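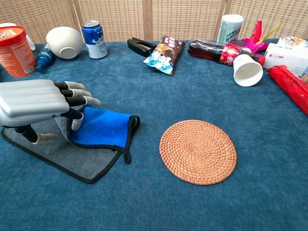

3.2 Cleaning cloths and lint carryover

Lint left on glassware by drying cloths is a common complaint in small cafés, but most earlier work has looked at commercial laundries. We asked 19 cafés in Udport and Kincaid to keep a log of how they washed, dried and stored their cloths over six weeks. Microfibre was the most common type in both towns, usually with a border in a second colour, as on the black-edged grey cloth in Figure 3. Several cafés used colour to keep jobs apart, with blue for glassware and grey for benches, although the rule was not always written down.

Figure 3. Folded grey and blue cloths, both with black edging, and a round woven rattan coaster on blue felt.

In total 186 cloths were collected and weighed before and after a standard wipe of a dry tumbler. Cloths washed with cotton tea towels left more lint than cloths washed on their own. The difference was clear in Udport and weaker in Kincaid, where most cafés sent their cotton out to the Mutier laundry and washed only microfibre on site. Fabric softener was used by six cafés. We could not separate its effect from that of tumble drying, as all six did both.

Storage made less difference than we expected. Cloths kept folded in a drawer and cloths kept on an open shelf gave similar results, apart from one café with a shelf beside the flour bins, which we left out of the comparison. Age was hard to judge. Few owners had kept receipts, and fading was a poor guide to the number of washes, particularly for the darker colours.

The tumblers were supplied by Hirnis and were rinsed and air dried between trials. Harsh Srivastava carried out the weighing.

Last updated: 4 October 2020
Print this page | E-mail this page
3 comments | 6 shares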